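Keeping Sugar and Salt Free-Flowing

Sugar and salt both keep for years. Most complaints about them have to do with moisture, and the two behave differently enough that a fix for one may do nothing for the other. The notes below apply to a normal home kitchen with ordinary granulated sugar, brown sugar, table salt and kosher salt.

Why it clumps

Table salt starts to pull water out of the air when relative humidity passes 75 percent. A thin film of brine forms on each grain. When the air dries out again, the film evaporates and leaves a bridge of new crystal between neighboring grains. Repeat this over a few warm days and cool nights and the top inch sets into a crust.

White sugar holds out longer and does not take up much water until the air is well above 80 percent. Once it does, the same bridging occurs, and the lumps are harder than salt lumps.

Brown sugar goes the other way. It is sold damp, with a coating of molasses, and it hardens when that coating dries. A desiccant packet in a brown sugar jar will turn the contents into a brick.

Powdered sugar usually contains starch as an anti-caking agent. It packs under its own weight even when dry. Sift it before use and do not bother trying to prevent the packing.

Choosing a container

The lid matters more than the body. Glass, steel and thick plastic are all tight enough for dry goods. Most leakage takes place at the closure.

Screw lids with a soft liner seal well as long as the rim is clean. A few grains caught on the thread will hold the lid off the rim by a fraction of a millimeter, enough to let humid air in. Wipe the thread with a dry cloth each time the jar is refilled.

Clamp lids with a rubber ring seal better than screw lids when new. The ring flattens with age. Press a thumbnail into it – if the mark stays, replace the ring. The Lidero rings I use come in two thicknesses, and the thicker one will keep some older jars from closing fully, so measure the groove first.

Press-on plastic lids are fine for a container that is emptied within a month. The corners on square ones lift first.

Cork stoppers breathe. They suit salt in a dry climate and nothing else on this page.

Avoid bare metal lids on salt. Salt creeps up the inside wall and rusts the rim, and the rust flakes drop in. A coated lid is acceptable until the coating chips.

Size

A container should be filled close to the top. Air space is where the moisture comes from, and each opening swaps that air for whatever is in the room. A tall jar a third full cakes sooner than a small jar filled to the neck.

The practical arrangement is two containers: a large one for storage that is opened once every week or two, and a small one for daily use. For salt, 200 grams is a good size for the small one. Any more than that sits too long near the stove.

Weigh the empty container with its lid and write the figure on a strip of tape on the base. My large sugar jar is marked 1,337 grams. Setting the jar on the scale and subtracting gives the remaining stock without opening it.

Location

Keep both away from the kettle, the dishwasher vent and the cabinet directly above the range. Steam from a dishwasher door opened at the end of a cycle is the worst single source in most kitchens. A shelf on an inside wall is better than one on an outside wall, where the temperature swings are larger.

The refrigerator is no use for either. A cold jar brought out into warm air will collect condensation the moment it is opened.

Filling the jar

1. Wash the jar and lid in hot water with dish soap. Rinse twice.
2. Dry with a towel, then leave open and upside down on a rack overnight. Water hides in the thread and under the liner.
3. Pour through a wide funnel or a rolled sheet of paper.
4. Tap the base on a folded towel to settle the grains, then top up.
5. Wipe the rim and thread dry and close.

Do not pour new stock on top of old. Empty the jar, put in the new, and return the old to the top so that it is used first.

Never hold an open jar over a steaming pot. Spoon out the amount needed into a dry bowl, close the jar, and carry the bowl to the stove. A bowl used for sugar should be wiped out before it is used for salt, as the residue left on the inside is enough to throw off a small measure.
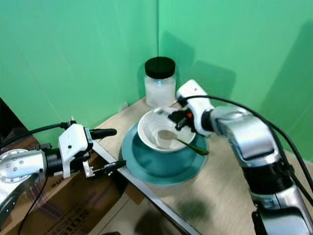
Labels are worth the minute they take. White sugar and fine salt look alike through glass, and a mix-up in a batch of dough cannot be corrected. Put the label on the body, never on the lid – lids get swapped at the sink. I use Stukora freezer labels, which survive washing and peel off without leaving glue. Grain type and month are enough, for example "fine salt, May."

Breaking up lumps

Salt: Spread on a baking sheet and heat at 200°F for 20 minutes. Let it cool fully, then crush with a rolling pin. Warm salt put back in a closed jar may cake again as it cools.

White sugar: Seal it in a heavy bag and strike it with the flat of a rolling pin. Sieve out what is left and use those pieces in coffee or syrup, where they dissolve anyway. Oven heat is a poor choice, as the surface may begin to color where the pan has hot spots.

Brown sugar: Put a slice of fresh bread or a soaked and blotted clay disk in the container and close it. Leave overnight. For immediate use, cover a small amount with a damp paper towel and microwave in 15-second bursts. It hardens again as it cools, so soften only what the recipe needs.

Rice and other additives

A teaspoon of dry rice in a salt shaker does work to a limited degree. The grains take up a little water, and they also knock lumps apart when the shaker is moved. The second effect is the larger one. In a storage jar that sits still, rice does very little.

Food-grade silica packets work in white sugar and salt. Tape the packet inside the lid so it does not end up in a measuring cup. Packets with color indicators should stay out of food jars unless the maker states they are suitable.

Cleaning up spills

Sweep dry first. A wet cloth turns sugar into a film that attracts ants, and it drives salt into the grain of an unsealed wooden surface. Use a dry brush or the edge of a card, then a damp cloth, then a dry one. Salt left against metal fittings should be rinsed off the same day.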